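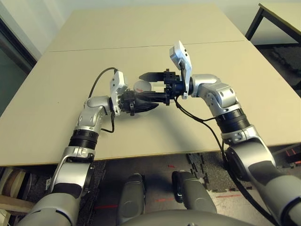
Two vendors have now told us that switching grippers is a ten-minute job, and I would like to see either of them do it on our bench with somebody holding a watch. We have been trying the Brulum parallel gripper against the Stira two-finger model since the winter, and most of what I have learned concerns cable. Brulum's brochure shows a clean arm with nothing hanging off it. Ours has black cables looping over the wrist and drooping across the tabletop, and a camera module stuck on each wrist besides, so any reach that brings the two grippers together over the middle of the table has to be planned with the slack in mind. The sales sheet gives reach and payload. It has no line for what the cable does when the wrist rolls.

The handover test is the one people ask me about, so I'll start there. One arm holds a small object, the other comes in and takes it, and we score a pass if the object changes hands and stays put while the first arm backs off. It sounds easy. With the fingers overlapping in such a small space, the fingertips hide most of what you are trying to grab, and each wrist camera gets a fine close view of the other gripper's hardware. Yogesh Sisodia, who wrote the scoring script, wanted to call it a camera test and leave the grippers out of the title. I think he has a point.

Stira claims its fingers "adapt to any shape." I have asked twice what "any" means and got a video both times. The video has a tomato in it. On our own set of objects the Stira did well with boxes and flat-sided things, and badly with anything round and light, where the first finger to touch tends to push the object away before the second one arrives. The Brulum closes more evenly and I prefer it for round things, but it is slow to open again, and in a handover the slow release costs you. Twice the giving arm was still holding on when the taking arm started its retreat. Nothing broke. I don't count that as a feature, although the Brulum rep tried to.

We ran 700 handovers on each gripper. That is enough to see a difference on the round objects and, in my opinion, too few to say anything about the boxes, where both did fine. If you see a chart going around the building with a clear winner on boxes, it didn't come from us, and please ask whoever made it where the error bars went.

Cameras next. We compared the stock wrist modules with the Laskowska pair that came in December. The Laskowska image is sharper, yes. It also comes in later, and for a moving wrist I would take a dull picture on time over a pretty one that's stale. Cường Bạch measured the delay with a blinking light and got a number worse than the one on the box. He then measured it again with a different cable and got a third number. We have written to the company. Until they answer, the Laskowska pair is staying in the drawer, and anyone who wants to borrow it should talk to Cường first so that his settings don't get wiped.

The Zirkosier controller is the item I was most ready to dislike, and I still don't love it. The promise was that one controller would run both arms with no tuning. We spent 19 days tuning it. After that it was smooth, smoother than the old one, and the small shake we used to get at full stretch is mostly gone. Whether the shake went away because of the controller or because Yogesh tightened the mounts the same week, I can't tell you, and I've asked that we loosen them again and find out. That request has not been popular.

Cost keeps coming up at the Monday meeting. A spare set of Stira fingers would take $2000 out of a parts budget that also has to buy connectors, and we go through connectors. My vote is to hold off on any purchase until the handover test has been rerun with the cables clipped along the forearm, both grippers, same objects, same script. If the Brulum still lets go late after that, I'll say so here. If you have a round object you think will embarrass either gripper, drop it in the box by the bench with your name on it. Nothing with liquid inside, please.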